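Home Guides Stock Control Setting up a two-bin reorder system for small parts

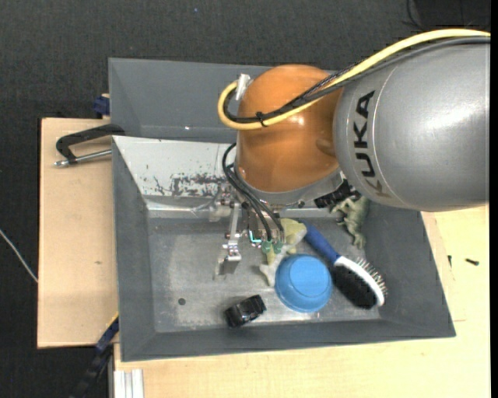
A two-bin system replaces stock counting with a visual trigger. Each part number has two containers holding known quantities. Parts are drawn from the front container until it is empty. The empty container is the reorder signal, and the rear container covers demand until the replacement arrives.

The method suits low-cost items with steady use: screws, washers, connectors, cable ties, seals. It is a poor fit for serialized parts, items with a shelf life under six months, or anything ordered fewer than four times a year.

Before you start

You need 12 months of usage data per part number, the supplier lead time in working days, and the pack size. If usage data is missing, run a manual tally for one quarter. Do not use purchase history alone. It shows what was bought and includes overstock.

Step 1. Select the part numbers

Sort the parts list by annual usage value and take the bottom group. In the Bradside stockroom the full list ran to 738 part numbers, and 39 were chosen for the first stage. Start with one rack. Mixing old and new methods on the same shelf causes missed orders.

Step 2. Calculate the bin quantity

Bin quantity = daily usage x lead time x safety factor

Use a safety factor of 1.5 for a supplier with stable deliveries and 2 for one without. Round up to the next full pack.

Worked case: an M5 washer is used at 50 per day with a lead time of 10 days. 50 x 10 x 2 = 1000. Each bin holds 1000 washers, supplied as two packs of 500.

If the result does not fit the container, increase the container size. Reducing the quantity to fit removes the safety margin.

Step 3. Label the bins

Both bins carry the same label with:
Part number and short description
Bin quantity
Supplier and supplier part number
Rack location
Bin 1 of 2 or Bin 2 of 2

Print the part number at 24 point or larger. Put the label on the front face, never on a lid.

Step 4. Set the signal point

Assign one shelf for empty bins and mark it. The person who takes the last part moves the empty bin to this shelf and pulls the rear bin forward. The buyer clears the shelf at a fixed time each day. Bins with an open order move to a second shelf marked On Order.

Step 5. Refill

Fill the returned bin to the labeled quantity and place it behind the bin in use. Do not top up the front bin. Topping up mixes batches and destroys the signal.

Step 6. Review

Recalculate every June, and whenever a supplier changes. If the second bin runs out before delivery, check the lead time first, then usage. If it is still full when each delivery arrives, lower the safety factor by 0.25 and check again after three order cycles.

Written by Ataberk Türkmen. Last updated 17/12/2021
Filed under: Stock Control, Stores Layout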